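How to check a bin-sorting planner in simulation before you trust its score
Posted by Jytte Bech, July 21, 2021

Every planner I've been handed in the past few years came with a success rate. Brikow's was very good. Then Toshio Aoki reran it at Grirkville with the random seeds changed and got a number none of us wanted to put on a slide. Below is the routine we use now. It assumes you already have the Brikow scene loaded and the Vatlow logger writing to disk.

What you need
The sorting scene (one arm, round bin, two-compartment tray, cups in two colors)
Vatlow logger, any build with contact events
A second virtual camera on the far side of the table
Disk space. Full contact logs get big fast.

Step 1. Turn off ground truth
Open the task config and look for pose_source. If it says "sim", your perception code isn't being tested at all. The planner is reading cup positions straight out of the physics engine. Set it to "detector" and restart. A hot reload keeps the old value and won't warn you.

Expect the score to drop. If it doesn't, check that the restart took.

Step 2. Randomize more than the cups
The default script moves the cups and leaves everything else where it was. Move the flat obstacle too, and vary its angle. It hides cups from one side and gets in the way of the fingers, and a planner tuned on one layout will handle that layout beautifully. We run 80 seeds per configuration. Fewer than that and I stop believing the comparison.

Step 3. Define success yourself
The stock check counts a pick as done when the gripper is closed above the tray. It will happily count a closed gripper with nothing in it. Replace it with two conditions:

cup center inside the correct compartment
cup speed below threshold for 70 consecutive steps

When we swapped this in, 31 of our "successes" became failures. Most were cups dropped on the divider.

Step 4. Log planning time per attempt
Averages hide the bad ones. Our median was fine, but the worst attempt took over 178 milliseconds, and the controller kept following the old path the whole time. Write out the maximum and the seed that caused it.

Step 5. Look at the stills
Have the logger save a still from each camera and page through them before opening the plots. Compare what you see with the detector's count for the same seed. A confident detection with no clear view behind it deserves a second look.

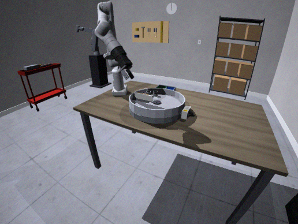

Long box at an angle in the bin. I wouldn't accept a full cup count from this view. 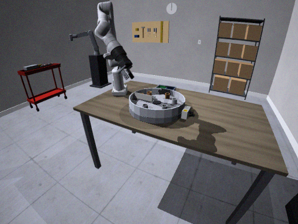
Two brown cylinders toward the rear, three gray ones nearer and to the right. The bin wall hides the lower parts of the front two.

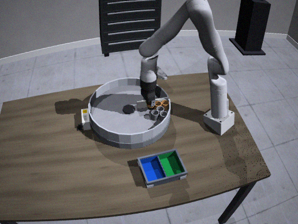

Far-side camera, three orange and three gray cups packed close together. Check finger clearance against the neighbors. 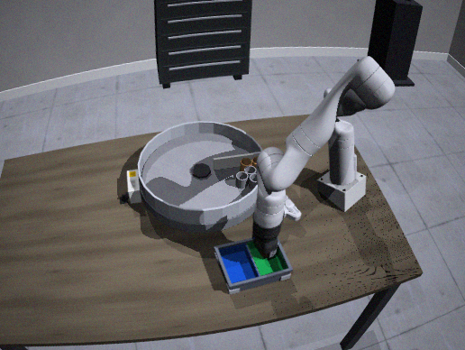 Gripper over the green compartment. The stock check from Step 3 likes poses like this far too much.

Step 6. Replay the worst seeds
Take the five slowest and every failure, and replay them with collision shapes drawn. Watch the bin wall. Ours is built from flat facets, and if the collision mesh doesn't match the visible one, the planner may be avoiding a wall that isn't there or clipping one that is.

Step 7. Change one thing, rerun everything
Same seeds, same config, one change. Hendriks claims its grasp scorer fixes crowded cups without retuning. Maybe. I haven't been able to reproduce that with the detector switched on, and I plan to try the next release in August. If you get there first, send me your seeds along with the score.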